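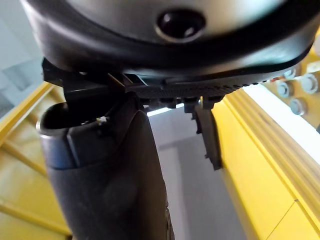
4. Recording Demonstrations

This section covers recording grasp-and-place examples with the Draltico wrist unit. Complete Section 3 (mounting and camera check) before you start. You will need a charged controller, the objects on your task sheet, and enough free disk space for one full session.

A session in the standard Wolholm task set is 188 episodes. Each episode is one attempt at one task, from the start pose to the release. You do not have to record a whole session in one sitting. The recorder keeps your place on the task sheet when you close it.

4.1 Before the first episode

1. Turn on the controller and wait for the status light to stop blinking.

2. Open the recorder and choose your task sheet from the list. If the sheet is missing, copy it into the Tasks folder and press Refresh.

3. Open and close the gripper fully, two times. The live view should show both fingers through the whole movement. If a finger leaves the view, go back to Section 3.4 and reset the camera angle.

4. Check the top of the live view. The rounded underside of the housing will always show there. Leave it in. The training software expects it in the same position in every episode.

5. Wipe the lens with a dry cloth.

6. Set the free disk warning to 15 GB.

CAUTION: Keep hands and sleeves away from the fingers whenever the controller is on. The gripper can close without warning if the trigger is bumped.

4.2 Recording an episode

1. Place the object in the start area. Change its position and the way it faces from one episode to the next.

2. Move the gripper to the start pose and hold it still until you hear the tone.

3. Press Record.

4. Approach the object at a steady speed. Slow down for the last few inches.

5. Close the fingers with light pressure. Stop squeezing when the object no longer slips.

6. Lift, carry the object to the target, and lower it until it is supported.

7. Open the fingers, back away, and press Stop.

8. Mark the episode Good, Failed or Discard.

Use Failed when the task was recorded properly but the object was dropped or missed the target. Failed episodes are kept and used. Use Discard only when the recording itself is bad, such as when a person walked through the view or Record was pressed late.

NOTE: Do not repair a bad grasp by pushing the object with your free hand. Finish the attempt, mark it Failed, and record another.

4.3 Soft and tall objects

Boots, bags and other flexible items need a different approach from boxes and bottles. They bend when lifted, and a large one can fill much of the camera view once it is close to the fingers.

1. Set the grip force to 2 in the side menu.

2. Grasp near the top of the object where the task sheet allows it.

3. Lift straight up, then pause for one second before carrying.

4. If the object swings, wait for it to settle. Do not cut the wait out of the recording.

5. Lower the object slowly. It may touch the target surface sooner than you expect.

A black or dark gray object can be hard to tell apart from the fingers in the recorded video. Add a lamp to the side of the work area if the edge of the object is not clear in the live view. Do not place the lamp behind the target — the automatic exposure will darken everything in front of it.

4.4 Surroundings

Record in the places where the robot will be used. Walls, shelving, colored panels and other equipment in the background are acceptable and do not need to be covered. Move to a new spot after every 16 episodes, or turn the work area so that a different background is in view.

Mirrors and screens showing moving pictures should be kept out of view.

4.5 Ending a session

1. Press End Session. The recorder checks every file and lists any that are damaged.

2. Record the damaged episodes again, using the same episode numbers.

3. Enter the room name and any changes to the lighting in the Notes box.

4. Connect to the Hamwood server and press Upload. Keep the controller plugged in until the bar is full.

5. Leave the local copy in place until the server shows the session as Received.

If the upload stops partway, press Upload again. Files already sent are skipped.

For sites using the older Aasen mount, finger alignment must be checked again after the unit is removed from the arm. See Appendix B.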